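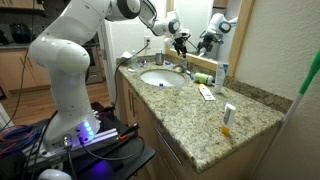
Park factor of 126 after three seasons: apply it in full or cut it in half?

I keep the stats for our team in the Lesetton amateur baseball league. We play home games at Khổng Field, which has a short porch in left and not much foul ground. Trikness (the stats program the league uses) gives the park a run factor of 126 over three seasons. Our sample is 3,481 plate appearances for both teams combined, 1,937 of them at home.

I want park-adjusted runs created for our hitters. If I divide season totals by 1.26, every regular drops a long way, including a left-handed hitter who almost never pulls the ball to the short side. Is 126 meant to be divided straight into season totals, or does it only apply to the home half? And is the sample big enough to use?

Posted by keystone_sack, 10/16/26

gapdouble

It depends on how the program defines it. The usual basic run factor is:

(runs scored + runs allowed at home, per game) / (runs scored + runs allowed on the road, per game) x 100

That number describes the park against the road parks. It is not a season adjustment. A hitter who plays half his games at home gets half the effect, so average it with 100:

(126 + 100) / 2 = 113

Divide full-season totals by 1.13. If you have home and road splits, you can divide the home line by 1.26 and leave the road line alone, but don't do both. Check the export settings first. Some programs print a factor that has already been halved, and halving it again will understate the park.

Your home share of plate appearances is over half, so 113 is slightly low if the schedule was uneven. Weight by actual home share if you care about the difference.

On sample size, three years of amateur ball is thin. Pull the number toward 100 before using it. The amount is a judgment call. Also confirm the fences didn't move during that period. If they did, throw out the earlier seasons.
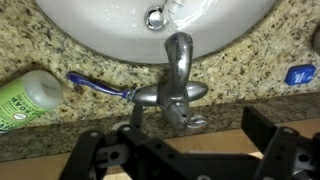
Sink and granite countertop

boxscore_only

Just use 126. The park is the park.

twoseamgrip

The answer above mine will overcorrect everyone on the roster. Go with gapdouble's.

One addition for your left-handed hitter. A run factor is an average over all batters, so it can't tell you what a short left field does for one side of the plate. For that you need separate factors for left-handed and right-handed batters, preferably by event (home runs, doubles, singles). With 1,937 home plate appearances split by hand, the home run factor will be mostly noise. I would apply the same halved, regressed figure to everybody and put a footnote next to his line.

If Trikness won't split by batter hand, export the play log to Calex and filter it there. The batter hand column has to be filled in for visiting players too. In our league it was blank for most of May, and those games had to be left out.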